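# About Mekolico

Mekolico works on the handling of soft household goods by machine: clothing, towels, bed linen. The firm has sites in Vedley and Pawłowska. Vedley holds the test rooms and the workshop. Pawłowska handles data storage and software.

Our main product line is Cekesico, a set of hand-held grippers and the recording tools that go with them. An operator works with one gripper in each hand, and the recorded motion is later used to train a two-armed robot on the same task.

## Open day at Vedley

The Vedley site opens to visitors every July. Visits start at 10.30 and are led by Syafiqah Mangundap, head of demonstrations. The main demonstration takes place in a furnished bedroom and deals with cloth on a bed – a soft surface gives less support than a table, and the cloth tends to drag. One gripper pinches a corner and draws it out while the other works closer to the middle.
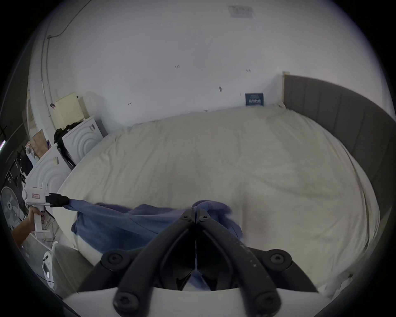 *Mekolico Site Notes, issue 2, p. 404*

Page numbers in Site Notes run on from one issue to the next. Back issues can be read at reception in Vedley.

The archive at Pawłowska holds 3,879 recorded folds. Of these, 510 were made on beds and the remainder on tables. Each recording is checked by a second operator before it is passed for training. Recordings with a dropped corner are kept under a separate heading, as they are of use when testing recovery.

Folding is taught to new operators in the following order:

- flat towels
- tops
- trousers
- mixed items, taken as they come

Garments are laid flat first and folded in sections. Jaw opening is kept small near seams – a wide grip picks up the layer underneath, or the sheet.
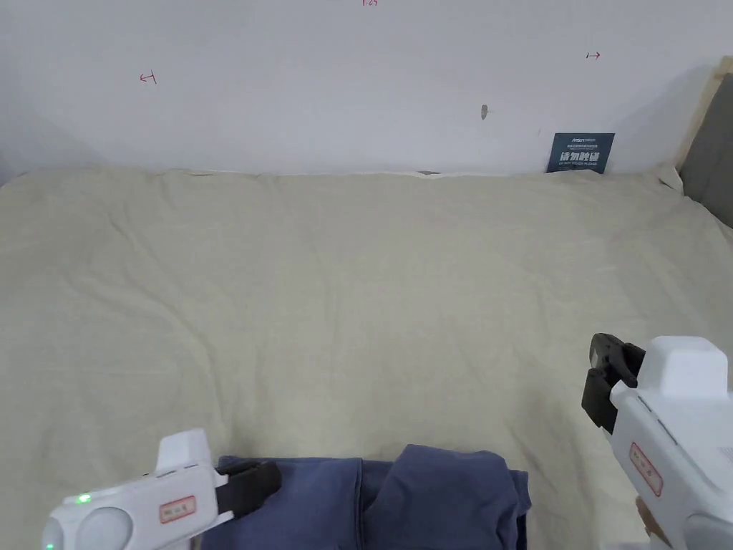 **Can visitors try the grippers themselves?**

Visitors aged 16 and over may use a training pair in the workshop after the main demonstration, for up to ten minutes each.

## Visits at other times

Schools and trade groups can be received outside July by arrangement with the Vedley office. Groups should give their size and any access needs when writing. The Pawłowska site is not open to the public.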